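Folding T-Shirts on a Covered Table
Navdale Residence Services: Household Guidance

Residents are asked to fold shirts on a flat table covered with a plain cloth. A bed is too soft for the purpose, and the folds will shift as the garment is turned. The cloth should be pulled smooth before work begins, and tools and loose hardware should be kept away from the garment.

Lay the shirt face down and spread it to its full width. Smooth it by hand from the collar toward the hem.

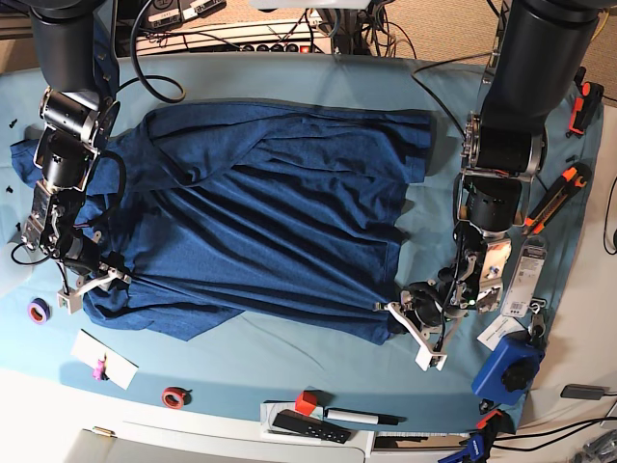 Fold one side toward the center of the back, with the sleeve laid flat along the fold. Repeat on the other side so that both edges run parallel. Bring the hem up to the collar, then fold once more. A finished shirt should measure 9 inches across to fit the shelves in the Pirnham wing.

Dark cotton shows lint readily. Brush the cloth before folding navy or black items, and shake each garment once away from the table.
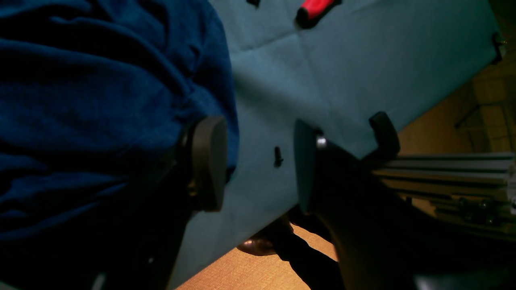 Knits need a lighter hand. They should be gathered loosely, set down without pulling, and opened from the middle outward. Do not press creases into them.

Where a table cover slips, clamp it at the front edge and check that the clamp does not catch the fabric. Spare covers may be requested from Abrehet Araya at the linen desk. No more than two may be borrowed at one time, and they are to be returned folded.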